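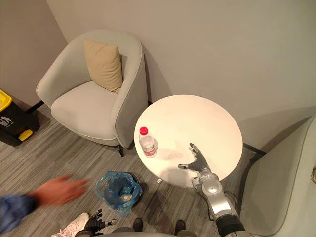
Skip the lobby and go straight up to the lounges, a reader wrote under my last post, because the lobby is all brochures and the lounges are where you find out whether anyone could stand to work there. Good advice! I took it, mostly. I did stop for a brochure, and I did eat a cookie in the lobby, but then I went right up.

So, the Grungate open day, 25 November 2025. If you haven't been out to Zendomside, it's the old office park past the rail yard, and Grungate is the building they've been fixing up for what feels like forever. The brochure says 2,759 square feet of shared lounge and meeting space, spread over 2 floors, and 800 people had signed up to look at it. I got the early slot, which I'd recommend if you like sitting on things without a line forming behind you.

And I sat on a lot of things. My favorite was the light gray tub chair, the kind where the arms just run on around into the back so you feel sort of parked in it. The seat has some sink to it (I like that, my husband doesn't) and there's a square beige cushion you can shove behind you if you're short in the leg like me. The chairs are from Tilahun, according to the sheet by the door. I'd never heard of them, and now I've spent an evening looking at their website and closing it again when I get to the prices.

The round white side table next to it is a nice height for a drink. My one complaint is the matte top. There was a ring mark on it, next to a water bottle with a red cap, and I have a white table at home so I know how that goes. Coasters, please. A whole stack of them.

Up the hall there's a kitchenette with a good deep sink and not enough outlets, then a row of phone booths that I found stuffy with the door shut. The meeting rooms are fine. They're meeting rooms. One had a wall you can write on and somebody had already drawn a very good duck. 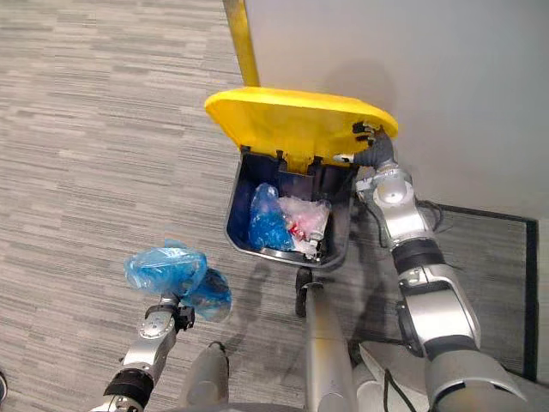 I always judge a shared office by how it handles the garbage, and I'll admit that comes from six years of working next to a kitchen where the can was the size of a flowerpot. In the Gillinov wing (named after the firm that did the first renovation, says the brochure) I was pleased to find real bins. The one I liked is navy blue with a bright yellow lid and a long yellow handle, and it's on wheels, so you could move it over to where the mess is. The handle has some scuffs on the paint, which doesn't bother me one bit - a bin ought to look used. It had a couple of crumpled plastic bags in the bottom and loads of room left. I would like to see a second one for recycling, and I wrote that on the comment card.

The carpet is gray with a stripe and I think it'll hide crumbs pretty well. Walls are plain, whites and beige-ish grays. I'd hang something.

Price for a desk is 300 a month and that includes the lounges and coffee, though parking is extra and the lot is small. I walked over from the bus, ten minutes, uphill on the way back. They're doing another open day before the spring and the sign-up sheet is at the front desk, next to the cookies.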